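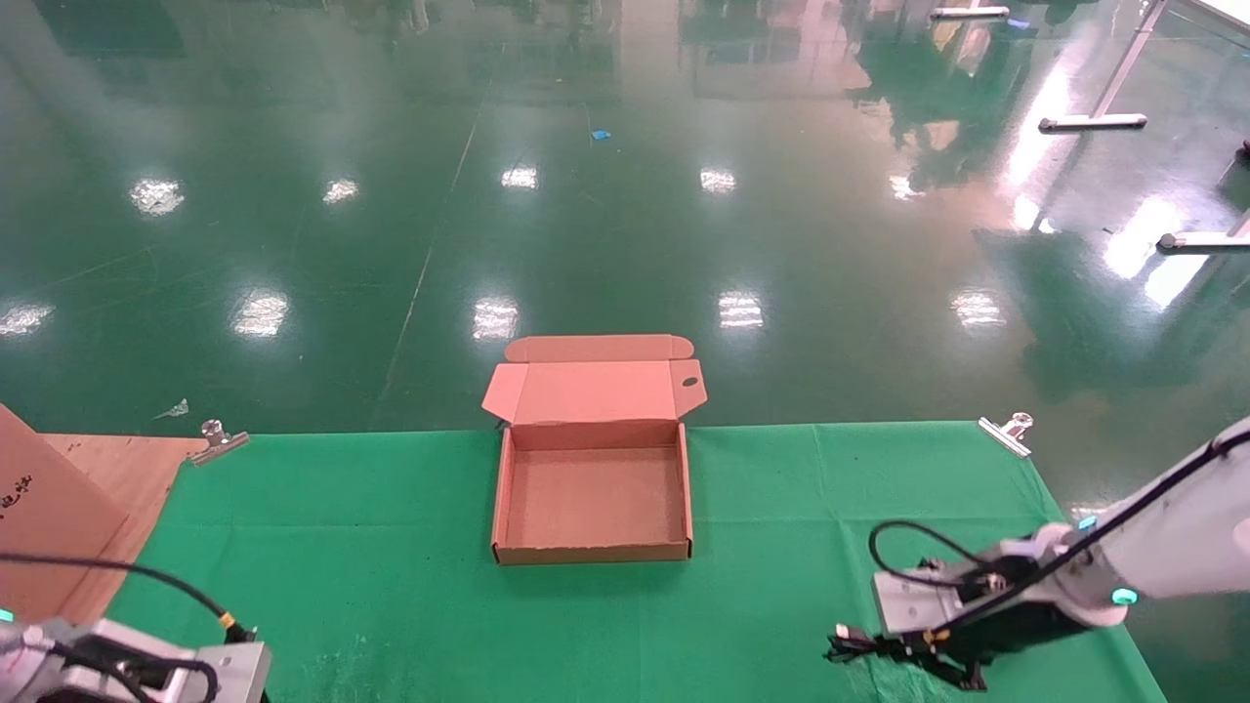 A mailer with the lid folded right back.

Erkalton mailer boxes, pack of 40: review
Marwa Nasr
August 7, 2025

I sell soap and candles from home and go through a fair few boxes, more in November than any other month. For years I bought whatever the post office had on the shelf. Last spring I moved to the Erkalton mailers, and I'm now on my third pack.

They arrive flat, strapped in a bundle that fits behind a door. There is no tape or glue involved in putting one together. You fold the sides up, roll the front wall over and push the tabs into the slots. The first one took me a couple of minutes and the rest were quick. The tabs are tight on a new box and I did tear one by forcing it. Crease every line before you start folding and they go in more easily.

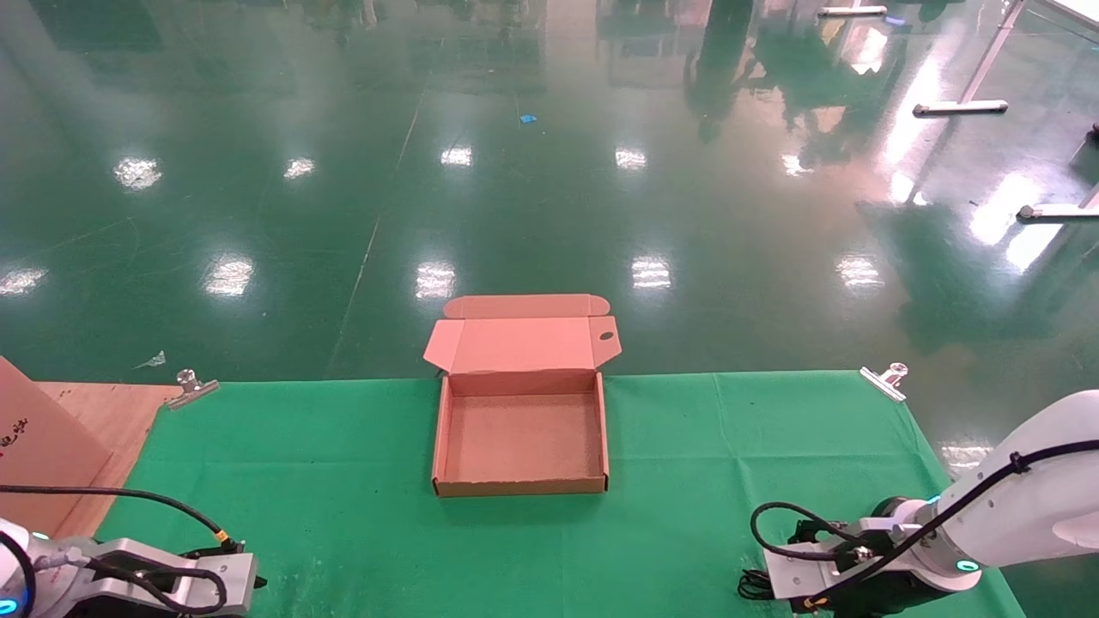

Set up and ready to pack, tuck flap at the top of the lid.

Strength is good for the price. I keep each parcel under some 800 grams, with shredded paper in the bottom, and so far I've had one complaint of a crushed corner – that parcel had gone all the way to Broome. The board doesn't like damp. A bundle I left in the garage over winter went soft along the edges and I ended up using it for storage.

The tuck flap holds by itself on a shelf, but I wouldn't post one without tape. A single strip across the front is enough.

I also tried the Trurkex version, which is whiter and takes a printed label nicely. It costs more and the board is thinner, so heavier soaps made the base sag. The Metwally ones were fine but only come in the large size, and that pushed my parcels into the next postage bracket.

Colour varies a bit between packs of the Erkalton. My second lot was noticeably pinker than the first. If you stamp your logo in brown ink, as I do, test it before you do the whole pack.

Good: cheap, stores flat, folds without glue
Not so good: tight tabs, colour not consistent, hates moisture

Score: 7 out of 10. I'll be ordering them again.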